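Nodel Handover Kit — README

Nodel is a two-arm add-on kit from Gevach for passing small objects from one gripper to the other.
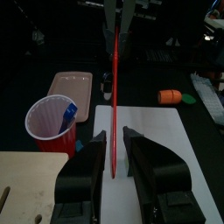 This README covers the kit as shipped in the October release, plus the sample recordings on the drive. Setup for the arms themselves is in the Barros manual.

What you get

Two wrist camera mounts with cables
Two sets of finger pads, one spare set
Handover software, Linux only
220 sample recordings of tabletop handovers

Sample recordings

Each recording is one attempt, start to finish, saved in its own folder with wrist video, joint positions and a short text label. Of the 220, 33 are marked "fail" and were kept on purpose. Filter on the status field if you don't want them. The objects are ordinary small things: rods, cups, toy food, trays. Other items were left on the table while recording, so expect clutter in the video.

Getting started

1. Mount the cameras and plug them in before powering the arms.
2. Run the calibration script once per arm. It takes 8 minutes.
3. Start the handover program and pick a speed. The default is 80 percent of the arm's limit. Go lower for thin objects.

Rerun calibration any time a camera mount has been touched, even if it looks straight.

Known problems

The fingers cover part of the wrist view when they are nearly closed. Small objects can drop out of tracking for a moment.
Dark parts on a dark table are hard to pick up in the video. A light board under the work area helps.
The receiving arm sometimes waits too long before closing — raise the grip_timeout value if it gives up early.
Taltance controllers are not supported yet.

Contact

Letay Sisay maintains the software and the recordings. Send the log folder with any bug report. Mail that comes in on a Saturday gets read the next week.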